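Fullbridge Notes: A landmine treaty update worth cheering

If you've been reading these notes for a while, you know how long we've been waiting to write this one. The Bornedetti valley, the last stretch of land on our partners' map still marked in red, has been handed back to the people who farm it. All 189 hectares of it!

The handover papers were signed in the town of Salameh, in a school hall with bad acoustics and a very good lunch. Farmers, deminers, two rows of schoolchildren and a handful of us from the Fullbridge office squeezed in to hear the final clearance report read out. It took most of an hour, and people clapped after each sector was named, which the reader plainly hadn't planned for. By the third sector she was leaving a gap for it.

For newer readers, a little background. Countries that join the Mine Ban Treaty promise to stop using, making and stockpiling antipersonnel mines, to destroy the ones they hold, and to clear the mined areas under their control. The clearing is the slow part. Each country gets a deadline, and it can ask the other member states for more time if it can show why it needs it and how the time will be used. Those requests are public documents, and they make better reading than you'd think. They have maps, work plans and budgets, and sometimes a frank page on what went wrong the last time.

Bornedetti was slow for all the usual reasons. The old minefield records were patchy, the slopes wash out every spring, and the first survey drew its lines much too wide. When the Fomolis survey team went back and talked to families on both sides of the river, they were able to cancel large parts of the suspected area without putting a single detector on the ground. The families knew where goats had been lost and where people had been walking safely for years. That survey changed everything. The teams could finally put their hours where the mines were, and over the life of the project they found and destroyed 2,214 of them.

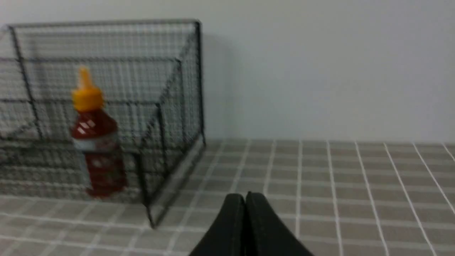

Fadi Abou Jaoude
Treaty and Field Liaison, Fullbridge
2025-05-04

I want to say something about the deminers too, most of whom come from villages within sight of the valley. I spent four days with them last August and I still think about how quiet the work is. You hear the detectors, you hear somebody's radio being turned down, and then you hear nothing for a long while. One of the section leaders told me she had cleared the path to her own grandmother's orchard. She brought me apricots from it, dried, in a paper bag, and I ate the whole bag on the bus home.

So what happens next? Quite a lot, as it happens. The completion report goes to the treaty's member states at their next meeting, where the delegation will declare the valley clear. That declaration matters, and I hope as many of you as possible will watch the session online – we'll send the link as soon as we have it. There will also be a small team kept on for the odd item that floods or plows bring up in the future. Every country that finishes its clearance needs something like this, and it's good to see it funded from the start.

Then there is help for survivors, which doesn't end when the clearing does. The treaty asks states that are able to do so to support the care and rehabilitation of people hurt by mines, and their return to work and school. In Salameh the rehab clinic sees people from 50 villages, and its physical therapists have begun home visits for patients who can't manage the mountain road. I sat in on a planning meeting and came away with three pages of notes and a great deal of hope. More on the clinic in the next issue, with an interview if I can pin the director down for half an hour.

A big thank you as well to the 400 of you who wrote to your representatives during the last extension request. The letters were read! Two delegations mentioned them from the floor, and one quoted a paragraph from a retired bus driver that was better than anything in our own briefing.

If you'd like a printed copy of the clearance report, reply to this newsletter with your mailing address. It's long, it has fold-out maps, and the one for the north bank is a beauty. We also have room for a few more people on the treaty reading group, which meets online in the evening and is just starting on the victim assistance chapters. No background needed, and you can join in at any point.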